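Larside has been molding plastic trays in Binton for longer than most of its customers have been ordering them. The shop runs orders as small as 200 pieces and as large as 2,000, and the production manager says the small ones take up more of her day.

"A big order runs itself once it's going," she said. "With 200 you've hardly got the settings right and you're done."

We talked next to the long yellow table where the black trays are laid out for checking before they are packed. She wanted a curved table when the shop was rearranged in July. The old one was straight, and people kept walking the length of it and back. 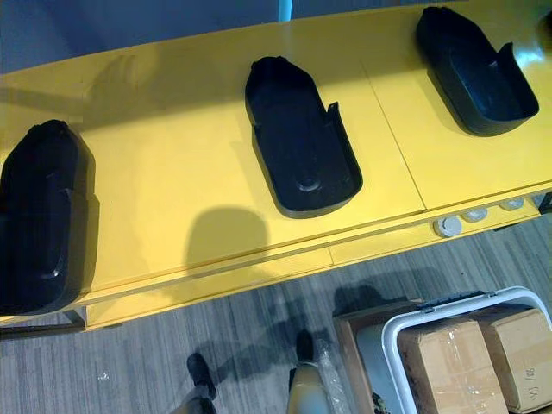

Checking is done by eye and by hand. "You run a finger along the rim first," she said. "If there's a rough spot, you'll feel it before you see it. Then you look at the floor of the tray and the back wall."

Every tray is set down facing the same way. She is strict on that point, and new hires hear about it in their first hour. A tray turned around slows down whoever is packing.

The color of the table was her choice too. Black parts got lost on the gray top they used before. "On yellow you see the whole outline. I'd have paid for it myself."

The current order is 400 trays for Pradier, packed 30 to a carton, with a short carton at the end. She would like customers to order in multiples of 30. So far only Marulanda does.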